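3.2 Where people say their gloves wear out

I should admit that I came to this part of the study with a hunch. I have gardened in cheap gloves for years, and it is always the tips of the fingers that go first, so I rather expected everybody in Nenomby to tell me the same thing. Ji-hoon Koo, who ran the interviews with me, thought the palm would win. We sent out 1,000 diary sheets to allotment holders in April and asked them to mark, on an outline of a hand, the first spot where they noticed thinning or a hole.

The sheets that came back were a joy to read (one had a pressed leaf stuck to it) and a bit of a pain to code. Some people shaded half the hand. Others drew an arrow and wrote "everywhere". Ah-rin Han and I went through them separately and then argued over the ones we disagreed on, mostly marks that sat right on a joint.

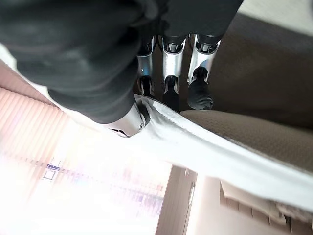
Figure 4. Three fingers pointing downward, with a dark padded covering behind.

Digging and weeding turned out to be quite different jobs as far as a glove is concerned. Diggers marked the web of the thumb and the base of the fingers, where the spade handle rubs. Weeders marked the tips, and they were very firm about it! When you weed you reach down with the fingers hanging, much as in Figure 4, and the ends meet the soil well before the rest of the hand does. The small black fingertip there is the patch our weeders kept shading in, so I have called it the "tip zone" in Table 5 and kept it apart from the rest of the finger.

Ji-hoon did get his palms, I'm sorry to say, but only among people who barrow a lot. We also talked to 20 members of the Randurora growing club, who share their gloves from a common box. Their answers were much harder to place - a glove that has been on several hands seems to go at the seams, and I have left those sheets out of the main comparison. I come back to them in section 3.4, along with the question of washing.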